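Looking after the gripper on the Tako arm
Posted by Virgil Sima, September 2022

Our Tako folds and carries laundry, or at any rate picks up black socks and the like and holds them in mid-air with great dignity. Most of its bad days start at the fingers.
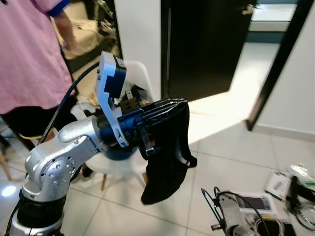
Before you start

Park the arm, open the fingers and switch off at the wall. The stop button leaves the motors live, and the wrist is heavier than it looks.

You will need a 2.5 mm hex key, an old toothbrush, isopropyl alcohol and a saucer for screws. Use the saucer. I have spent enough of my life lying on floor tiles with a torch.

Cleaning the fingers

1. Pick the fluff out of the ribs with the dry toothbrush. Dark cotton sheds most and shows least – do it by feel.

2. Wipe both fingers with alcohol and leave them for five minutes.

3. Wiggle each finger sideways. A little play is fine. If it clicks, nip up the pivot screw an eighth of a turn and try again.

Checking the cable

Swing the arm by hand through its full reach and watch the thin black cable. It should never go tight. If it does, loosen the clip nearest the base and feed some slack upwards. Cable ties pulled tight by a cheerful person are how we lost the last one.

Setting the grip

Power up and open the Bravlow panel. Set grip force to 62 and close on a single sock. Tug gently. If it slides out, go up in steps of 5, stopping at 88. Past that you are stretching hosiery.

Run around 200 picks before you trust it with anything you like. Write the final number on the sheet by the door, in ink, including the date. The entry that reads "same as before" has been no help to anyone.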